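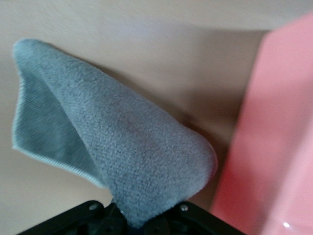

I went through the rag drawer the day after Christmas and found 18 microfiber cloths in there, which is ridiculous for one kitchen and one bathroom. Half of them had gone stiff and just pushed water around the counter. So I spent the afternoon washing the lot, and since a couple of you have asked how I get mine soft again, I'm putting it all in one place.

First, no fabric softener! And no dryer sheets either. Softener leaves a coating on the fibers and after that the cloth won't soak up a thing. If yours have already been through it a few times, try a soak in hot tap water with a splash of white vinegar. I leave mine for 45 minutes, then wash as usual with a small squirt of plain liquid detergent. The really sad ones get a second round, and if they still smear after that they go out to the garage for the bikes.

Wash them on their own. I used to throw them in with the bath towels and then stand there picking fluff off every one of them (microfiber grabs lint like you wouldn't believe, it's sort of the whole point of the stuff). They don't need a full load - I keep a mesh bag on the hook by the washer and run it when there are eight or 10 cloths in it. Warm water, medium spin.

For drying I mostly hang them over the rack. Give each one a good snap first so the pile stands up. If you're in a hurry the dryer is fine on low, but clean the lint screen before you start and keep them away from high heat, that's what makes them go scratchy.

My neighbor Harish Vashisht washes cars on weekends and he's much fussier than I am. He checks the edges before anything touches paint, because a hard stitched hem can leave fine marks, and he folds each cloth in four so he always has a clean face to turn to. I've started folding mine that way for the windows and it does save going back for another cloth.

If your cloth has a plush side and a flatter side, use both. Plush for dust and for buffing up the faucets, flat for wiping down the stove or anything sticky. Greasy crumbs get down in the long pile and you'll never see the last of them.

I also keep colors apart now. Blues and grays are for the kitchen and glass, and anything else goes to the bathroom. My last multipack came from the hardware store in Lenville and I've already told everybody in the house which ones are NOT for the dog's feet. We'll see how long that lasts.

Next clear-out will be in March, when I do the linen closet. If you have a good trick for getting candle wax out of microfiber, leave it in the comments - I have one cloth still soaking.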